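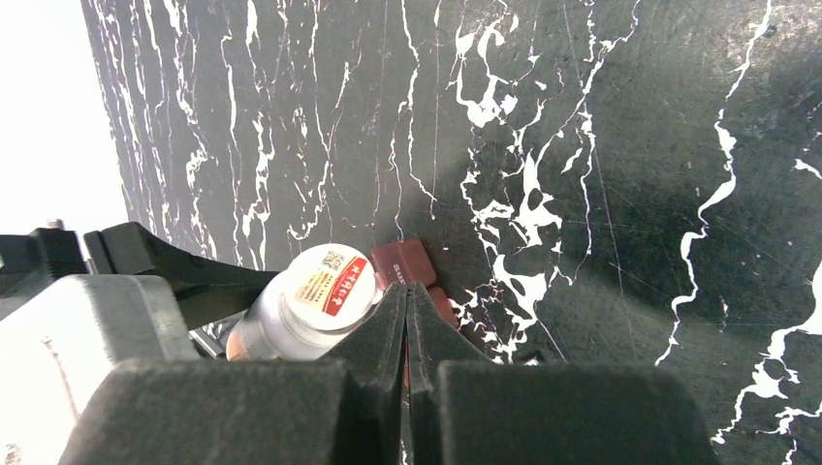
Dark marble tabletop with white veins.

Search articles Go

Green marble (trade name)

"Green marble" is a seller's term for dark, veined stone. Much of it is serpentine, a different rock. Hivstead lists 48 kinds, a number that likely counts some stones twice. 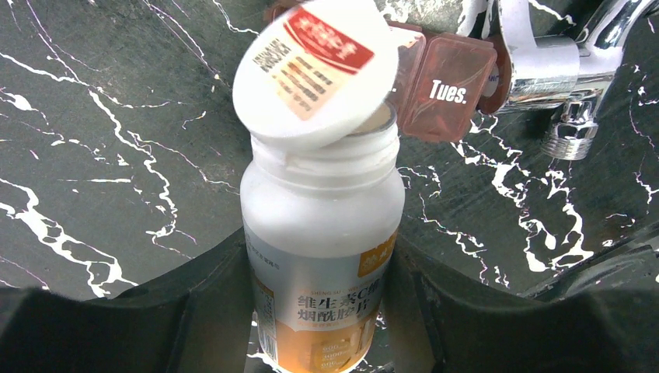 Claims that sealing lasts 20 years come mostly from sealer makers. Terkum's test used one slab.

Print | E-mail

Comments (2)

Mine etched in October, sealed and all.

Source for the 48?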